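Skusen drinks table recordings: README

Version notes last touched Dec 12, 2020

Hello! If you've downloaded this folder you probably want to know what's in it and whether you can trust it, so I'll try to cover both. I look after the recordings at Skusen, where we run canteens and small café counters inside other people's offices. I came up through the counters myself (I did cold drinks and fruit prep for years before I ever touched a spreadsheet), and that colours a lot of what I've written below.

What's in the folder

There are 2,803 recordings. Each one is a single go at a cold drink job by a pair of robot arms: fetching a cup, moving ice, handling lemon or lime, putting a plate or bowl where it needs to go. 714 of them carry written notes from someone who has done the job by hand on a shift. The rest only have the task name and the outcome.

recordings/ has one subfolder per go
notes/ has the counter staff's comments, plain text, matched by number
tasks.csv lists the task names and the wording we gave the operators
outcomes.csv has done, partly done, stopped
odd/ has 99 goes I couldn't sort into anything, kept because somebody always asks

Unzip notes/ before you run the matching script or it will tell you everything is missing. Sorry, I keep meaning to fix that.

Why we did it

The Maillard site asked whether the afternoon drinks rush could be partly automated. The rush there is two people doing the same four movements for an hour and a half, with their hands in ice, while a queue looks at them. I was all for it. I was also the one who had to go and explain it at the counter, and the first question I got was "so whose hours are going?" Fair question! What we agreed in September was that no rota would be cut while the trial ran, and that anyone who wanted to learn the operating side would get paid training time for it. Five people took that up and three have stuck with it.

What has changed for people so far

Less than the posters promised, more than I expected. The ones who trained as operators like it, mostly, though they say it's tiring in a new way: you're watching hard instead of moving, and by the end of a session your eyes hurt where your feet used to. Two of them now share the booking of table time with the Prultau team, so they have a say in what gets tried next. That used to be me and a calendar.

The grumbles are real too and I've left them in notes/ as they were written. Someone pointed out that setting the table up for a run takes longer than making the drinks. (True, for now.) Someone else misses the chat. When you work a counter in pairs you talk all shift, and operators tend to go quiet. We've started swapping people over more often and it helps a bit.

Pay is the bit I can't settle in a README. Operators are still on the counter grade. I think they should be a step up and I've said so.

How the table is set

We cover the table in brown paper and change it when it gets grubby. Cups are plastic, on a wire rack, and the fruit is real. Positions are shuffled between sets, so please don't assume the rack is always in the same spot. Operators choose their own order of work unless tasks.csv says otherwise, and you'll notice that the ex-counter people get the ice sorted early, out of habit.
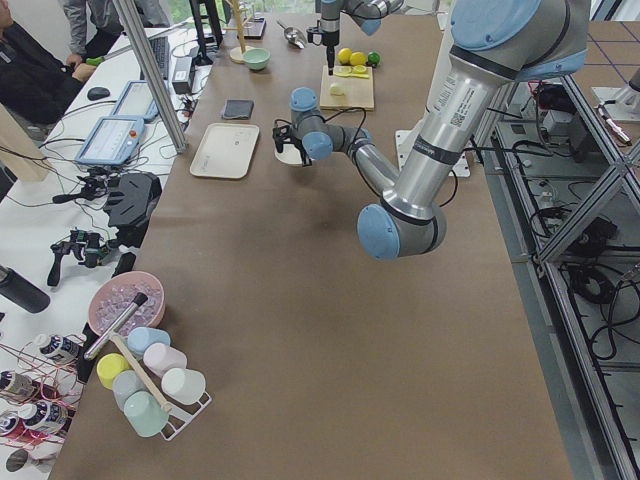 Cold drinks set-up: ice and cups to the left, lemons by the board, both arms over the table.

Known problems

Clear ice is hard to see in a lot of the recordings. Don't use them for counting cubes.

Goes marked "partly done" were judged by whoever was on that session, and people differ. I'm harsh about fruit, for instance. Jiltuvlow is the checking script that flags the disagreements, and it needs 900 MB free or it falls over without a message.

Using it

Research and teaching are fine. Please don't use the notes to rate or compare individual workers. They wrote them on the understanding that we wouldn't, and I'd like to be able to look them in the eye at the Christmas do.

If you spot a mismatch between a note and its recording, send me the number and I'll put it right in the next version.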